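The Yellow-Green Tablecloth

My aunt left me the break room. I mean, she left me the whole business, Skonska, all four rooms of it over the tire place in Bonumham, but the break room was the part she cared about, so that's how I think of it. She ran a mail-order thread company up there for longer than I've been alive. People would send her a snip of an old coat lining and she'd mail back a spool that matched, and as far as I know she never got one wrong.

I got the keys on a Monday in June. The air conditioner was off and the blinds were down and it smelled like tea and cardboard, same as when I was seven and got parked there after school. I used to sit at the round table and sort bobbins into muffin tins for a penny apiece (she paid up, too, every single penny, out of a coin purse shaped like a fish).

Anyway, the plan was simple. I had two weeks to clear out before the lease went to a company called Soylu, something with tax software, very polite people, and they wanted bare floors. So I brought 400 trash bags, which was a mistake at the store and not an estimate, and I started with the thread, and the thread was easy! A woman in Stoltutik bought all of it over the phone. Then the shelves went, then the desks, and I was feeling pretty good about myself right up until I got to the table with the cloth on it.

I couldn't do it. I'd take the mug tree off and stand there holding it like somebody's hat, and then I'd put it back. I'd pick up the little plant with the white flowers, carry it as far as the door, and turn around. I did this for most of an afternoon. Around five I gave up and turned the green cup upside down, the way she always did when she was finished for the day, and I went home and ate cereal for dinner.

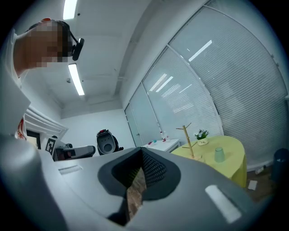 What was the cup turned over for?

To keep the dust out, she said, though she also used it as a sign that the kettle was closed and you could quit asking.

I'd forgotten the second part until I was lying in bed that night. When I was little I'd wait until she was on the phone with a customer and flip the cup right side up, and she'd come back and sigh this huge sigh and put the kettle on, because rules were rules. It worked every time. I must have had a gallon of milky tea in that room before I was ten.

So the next morning I went back up with a box of tea bags and my own kettle, hers having gone out with the shelves, and I flipped the cup. I drank my tea standing at the window with the blinds cracked, looking down at the tire guys rolling tires. Then I had a second one. I told her about the woman in Stoltutik and what she paid, and I'll admit I rounded up.

After that it went fine, mostly. I wrapped the mug tree in a bath towel with the pegs sticking out every which way. The plant rode home in my lap at red lights and on the passenger seat the rest of the time. I'd been sure the tablecloth would be stained underneath where the pot had been sitting, but it was only a little brighter there, a circle the color of a lime.

The table didn't fit in my car. I tried it both ways, and one of the tire guys came over and tried it a third way, and then he went and got his truck.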